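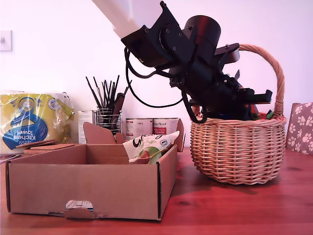

Seminar für Praktische Theologie, Arbeitsgruppe Gemeinde und Seelsorge

Projektbericht: Besuchsdienste in der Kirchengemeinde Lunberg

Bearbeitet von Fitriani Nair und Angus Carnegie

Untersucht wurde, wie der Besuchsdienst in Lunberg ältere Gemeindeglieder erreicht. Ausgangspunkt war die Kirchenkartei mit 676 Personen über 75 Jahren. Im Februar verschickten wir einen Fragebogen, 135 Bögen kamen ausgefüllt zurück. Dazu führten wir 15 Leitfadengespräche, drei davon mit Pfarrpersonen aus der Nachbargemeinde Skamier.

Die meisten Befragten kennen den Besuchsdienst nur vom Geburtstagsbesuch. Wer länger krank war, wünschte sich häufiger Kontakt, meldete sich aber selten selbst im Pfarrbüro. In den Gesprächen wurde mehrfach der Wechsel der Ansprechpartner kritisiert. Gebet und Segen am Ende eines Besuchs waren vielen wichtig, einigen eher unangenehm.

Offen blieb, wie Menschen ohne Kirchenbindung den Dienst sehen. Der Fragebogen ging nur an Mitglieder. Die Auswertung nach Ortsteilen steht im Anhang.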